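**Handheld grippers: Plenden vs. Cillier, two weeks in**

**rdumlao** – 14th July

Promised the other thread a writeup, so fine. We've been swapping between the Plenden and the Cillier handhelds in our bathroom mockup. Headset on for tracking, pack on the back, gripper in each hand, spend the morning opening and closing things that were perfectly happy closed.

Plenden: lighter, nice trigger, USB port in the one spot your thumb wants to be. Cillier: heavier, better grip on round stuff, and the trigger spring was apparently borrowed from a garage door. I did 800 closes on it in one day and had to eat dinner left-handed.
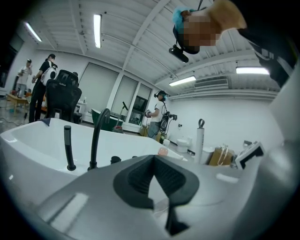
Where they really split is faucets and shower wands. V-notch pads center a cylinder for you, so you can come in sloppy and still get it. Flat pads make you line up first, and you can see it in the recordings as a lot of dithering before every grasp. For a toilet seat I'd take flat any day.

– Rommel

---

**mathew_fan_8**

800 closes in a day is a you problem. Loosen the preload screw, it takes 2 minutes.

---

**kvisser**

Disagree on the notch. We ran them on the Mathew arm in January and they were great until anything thin showed up. Washcloths, paper, the edge of a bath mat. It all disappears into the V and you end up gripping nothing with total confidence. Went back to flat pads with a soft face and lost maybe a bit on handles, gained everything else.

Also what's your camera view like? Half of mine was gripper.

Kagiso

---

**rdumlao**

@kvisser fair on cloth, I haven't touched cloth. I've been avoiding cloth.

Camera view, with the right-hand unit:

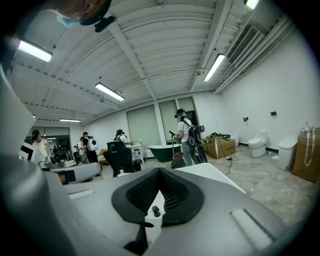
*Right gripper, pad in the center. Dark corners are the lens.*

So yes, plenty of housing. I can live with it if the pad stays in the same place in every recording.

@mathew_fan_8 the preload screw is under the pad, under a second screw, under glue.

---

**mathew_fan_8**

Mine isn't glued.

---

**kvisser**

Mine is.

---

**citis_refugee**

Coming from the Citis controller, where you got no pads and no opinion. What's pad life like? Mine are quoted at 1,000 cycles and I refuse to believe it.

---

**rdumlao**

Still on the first set. Ask me again when I've done cloth, which Kagiso has now guilted me into. Flat pads are ordered.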